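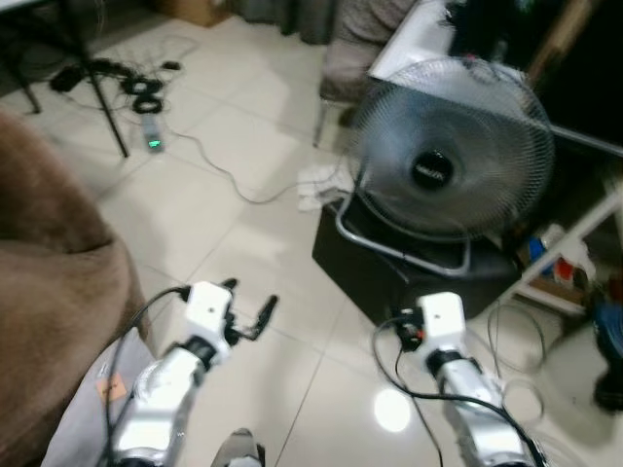 米色亮面地砖

Zestau 亮面地砖清洁浓缩液(2,000 毫升家庭装)

2019年7月8日 文/Lutard 家居小店
阅读 3,043 分享 19

家里铺了亮面砖的朋友大概都有同感:装修那会儿在建材城里看着真是喜欢,灯一打亮堂堂的,整间屋子都显得大了一圈,可等真正住进去才发现,这种砖是要哄着的。光脚走过去一串印子,拖完地逆着光一看,一道一道全是水痕,再拖一遍,还是有。我们店里自己铺的就是这种砖,所以这一款从选货到写介绍,都带着一点私心,话也难免多几句,您泡杯茶慢慢看吧。

Zestau 这个牌子在我们这里卖得最久的是木地板护理油,老顾客都熟。地砖这款浓缩液是去年才进的,起初只拿了很少的货,想着先自己用用看。用到春天梅雨那阵子,店里每天进进出出都是泥脚印,居然还应付得来,这才正式上架。

先说它适合什么地面。釉面砖、抛光砖、抛釉砖都可以用,卫生间和厨房墙上的亮面瓷片也可以。天然大理石请不要用,水磨石要看有没有做过封闭处理,拿不准的话,先在门后面或者沙发底下找一小块试试,晾干了看颜色有没有变化,再决定要不要整屋拖。仿古砖和表面粗糙的防滑砖,用是能用,但那类砖容易藏灰在纹路里,单靠拖把不够,得配一把软毛刷,我们另有一款 Marnar 的长柄刷,喜欢的可以一起带。

用量这件事要多唠叨两句。浓缩液嘛,大家总觉得多倒一点干净些,买回去的客人来说"越拖越花"的,一问十有八九是倒多了。瓶盖里面有一圈刻线,平时拖地,半桶水倒到刻线就够了。厨房油重的地方可以加到满盖,拖完以后请务必再用清水过一遍。水用凉水或者温水都行,太烫的水干得快,反而容易留印子。

拖把最好选平板的,布要拧得很干,拧到提起来不滴水为止。棉线的老式拖把吸水太多,亮面砖最怕这个。顺着一个方向往后退着拖,从窗边往门口走,拖完一间换一次水。要是家里有老人孩子,拖好以后先别急着让他们进屋,等地面干透,亮面砖沾了水是真的滑,这一点不管用什么清洁液都一样。

有客人问,砖缝发黑能不能靠它拖干净。老老实实说,刚脏的缝可以,积了好几年的不行。那种陈年的黑缝,建议先用膏状的填缝清洁剂处理,Ansari 有一款小管装的,挤在缝上等一会儿再刷,处理完再用这款日常维护,慢慢就不容易黑回去了。要是填缝剂本身已经掉粉、开裂,那就该请师傅来重新勾缝,清洁剂帮不上忙的。

气味方面,是淡淡的柚子皮味道,拖完开窗通一会儿风就散了。我自己鼻子比较灵,以前那种浓香型的地板水一拖完就头疼,这一款还好。也有客人嫌它太淡,说拖完闻不出来拖过地,哈哈,这就看各人喜好了。想要完全没味道的,可以等八月份,厂家说会出一款无香的,到货了我们会在这一页更新。

再讲讲平时的养护,不买东西的朋友看看也好。进门的地方放一块垫子,能挡掉大半的沙子,亮面砖失光多半就是沙粒磨出来的。桌椅脚贴上毛毡,毛毡脏了要换,粘满灰的毛毡和砂纸差不多。酱油、茶水、果汁滴在地上,随手擦掉,别等到晚上一起收拾。洁厕灵一类的强酸东西千万不要拿来拖地,釉面会被咬得发乌,那是救不回来的。也不建议打蜡,现在的亮面砖大多用不着,蜡吃进去少、浮在表面多,过一阵子发黄发粘,还得请人来除蜡,花两道钱。

产品信息
品牌:Zestau
容量:2,000 毫升
香型:淡柚子
适用:釉面砖、抛光砖、抛釉砖、亮面瓷片
不适用:天然大理石、未封闭的水磨石、实木地板
保存:拧紧瓶盖,放在阴凉处,避免小孩拿到

发货与退换
下午下的单,一般第二天寄出。瓶子外面会套一层密封袋,瓶口也缠了胶带,夏天路上颠簸,偶尔还是会有渗漏,收到后请先看一眼袋子里有没有液体,有的话拍张照片发给客服,我们给您补寄。没有开封的,14 天之内可以退;开过封的就不好再卖给别人了,请您体谅。要是用了觉得不合适,也欢迎来跟我们说说是什么砖、怎么拖的,很多时候换个用量就好了。

偏远地区液体类走陆运,时间会长一些,急用的朋友下单之前最好先问一声。一次买两瓶以上的,我们会随箱放一块平板拖把的替换布,颜色随机,不能挑,灰的和蓝的都有。

评论 14 分享 19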